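Tinia Owners Weekend: Your Questions

The Tinia Owners Weekend is back this May, and we can't wait to see what rolls through the gate! The inbox has been filling up with the same handful of questions, so we've put our answers in one spot. Have a read before you write to us (but do write if you're still stuck).

What is a Tinia, anyway?
A little two-seat coupe with a big following. Endero built them in small batches, with a short nose, a fastback tail and a four-cylinder engine that loves to rev. If you've never heard one come up a hill in third gear, you're in for a treat.

Do I have to own one to come?
Not at all. Plenty of our regulars drove one once, or had an uncle who did, or just like looking at them. Come in whatever you've got. Visitors park in the lower field and the walk up takes you right past the early cars, which is a pretty great way to start the morning.

My car isn't finished. Can I still show it?
Please do! We have a whole row for projects, and it draws a crowd all day long. Wubit Hadgu brought hers last year with no doors and one seat, and she hardly got a minute to eat lunch. Primer, mismatched wheels, a hood held down with a strap – all welcome. If it can't be driven, trailer it in before 9 a.m. and we'll help you push.

How many cars are you expecting?
We had 87 last year and 90 are signed up already, so the old record of 97 could fall. Iestyn Foulkes keeps the list and he is getting very excited.

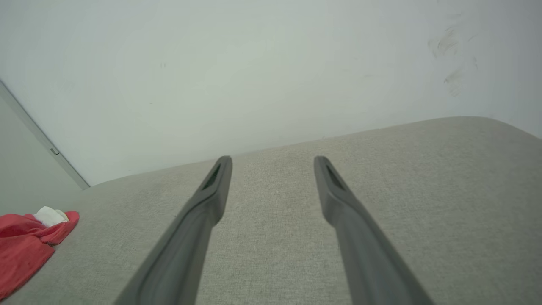 What does it cost?
Entry is $5 a car, no matter how many people you squeeze into it. Pay at the gate, cash or card. Kids on bikes get in free and usually end up with the best parking.

Is there judging?
Yes, but it's a light touch. Liên Lò and Pieter Kuipers walk the rows on Sunday morning and hand out ribbons for Best Original, Best Driver and Longest Trip. The crowd votes for Car of the Weekend, and you'll find ballots at the welcome tent. Nobody's going over your engine bay with a cotton swab. A Tinia with stone chips and a full bug collection on the bumper has won before!

Can I sell my car at the show?
Sure. Put a card in the window with the price and your phone number. We don't take a cut and we don't get involved in the deal. Last year the yellow Series 2 changed hands before the coffee was ready, and the new owner drove it home with the top of his lunch still sticking out of his jacket pocket. If you're hunting for one, come early and bring a flashlight to look at the sills.

What about the Droltemico cars?
Ah, the famous ones. Droltemico was a small tuning shop that took in standard Tinias and sent them out with twin carburetors, stiffer springs and that wonderful side exhaust. Very few have their original paperwork. Tiziana Galli has promised to bring hers and will start it up at noon both days – stand back a bit if you have small children or a nervous dog.
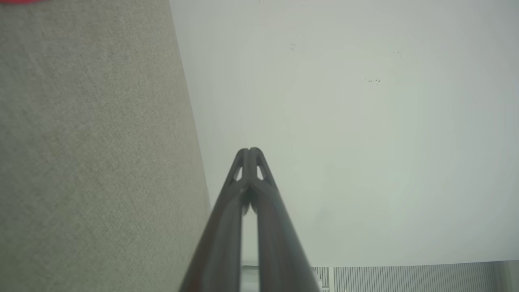 Will there be parts for sale?
Lots. The swap tables open at 8 a.m. and the good trim goes fast. Window rubbers, badges and the round clock from the Luik special edition are what people ask for most. If you need something specific, write it on the wanted board by the coffee truck. Folks have gone home to fetch things out of the garage and come back the same afternoon.

Can I join the Sunday drive?
If your car is road legal and has working brakes, yes! We leave at 10 a.m. and take the river road out and the ridge road back, with a stop for pie. Fill your tank first. Modern cars are fine too, as long as they tuck in at the back.

Are dogs allowed?
On a leash, of course. Bring water and a blanket for shade.

What if it rains?
We go ahead. Bring a towel for the seats, and boots for the lower field.

How do I sign up?
Use the form on the main page and tell us the year and color of your car. You can also just turn up, but cars on the list get a windshield card with their name on it.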